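Open day at the Dogar film studios – quick writeup

Posted 5 January 2018

Promised a few people I'd put this up before the weekend so here it is, typed fast, sorry. Went to the Dogar open day between the holidays. First time they've let the public past the gate since the second stage was built. Free but you had to book, and the booking page fell over twice.

Getting there

Train to Soka, then the shuttle bus. The bus is meant to run every half hour. It doesn't. Walked it in the end, flat road, no sidewalk for the last stretch, so bring decent shoes. Gates said 10, our group went in at 1015. 13 of us plus a guide with a headset that kept cutting out.

Bag check was quick. Phones allowed everywhere exept the edit rooms.

Stage 1

Big. Cold. Smells of paint. The hospital corridor from Emov is still standing, all of it, and you can walk down it. I liked that film more than most people did (saw it twice, the second time more or less alone in the theater) and the corridor is shorter than you'd think. They built one length and redressed it over and over – different doors, different signs, same floor. The long walk near the end of the film is the same stretch four times with the cuts hidden in the light flickers. Went home and rewatched it, still can't find the second cut.

Ceiling is missing over half of it so they could light from above. No ropes. Kids running up and down. 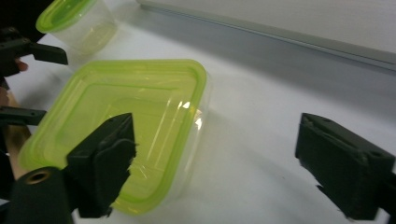 Stage 2 and the water tank

Couldn't go in properly, just the viewing gallery. Tank was drained for cleaning. Bit of a letdown after the flyer made such a thing of it. The guide filled in with a story about the storm sequence in Jiter and how they shot it in nine nights in December with the heating broken, and the lead's shivering is real. Heard a different version of this in a podcast, where it was the summer. Pick one.

Some of the boat is up there, the back end only, on a steel rocker. They ran the rocker for us for a minute or so. Loud! Much louder than I expected, so every line of dialog in those scenes must have been redone later. Asked about that and yes, all of it.

Sound

Best part of the day by a mile. Small room, carpet on the walls, a pit of gravel, a pit of sand, three kinds of floorboard. They played a scene from Jiter with no sound and had people from the group do the footsteps. We were terrible. Then they played the finished track and you notice how little is in it, just boots and one rope creaking.
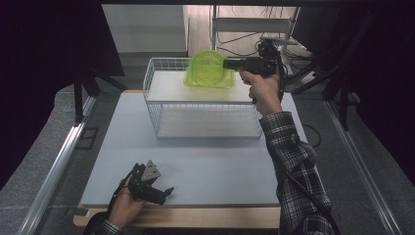

I could have stayed there all afternoon but they move you on after 20 minutes as the next group is already stacked up outside. If they do this again they should give sound its own ticket.

Screening

Finished in the in-house theater, which is where they watch dailies. Very good seats. They showed a reel of old trailers and then a short, made by the trainees, about a night bus driver who finds a cake on the back seat. Eleven minutes, hardly any talking, funny and then suddenly not. Better than at least half the features I paid for last year. No word on wether it's going to festivals. It should.

Q&A after was mostly people asking how to get a job there. Answer – apply in spring, be able to drive.

Food

One truck, long line, decent soup. Coffee ran out before 2. Take a sandwich.

Crowd

They said 600 over the whole day and it felt like it at lunch, less so inside. Mostly families in the morning, film students later on. Gift table had posters for Emov but only the bad one with the floating heads. Bought it anyway.

Would go again, but for the last slot, when the groups seemed smaller and the guides were letting people hang around. No date for the next one yet. Last shuttle back to Soka did turn up, packed, stood the whole way.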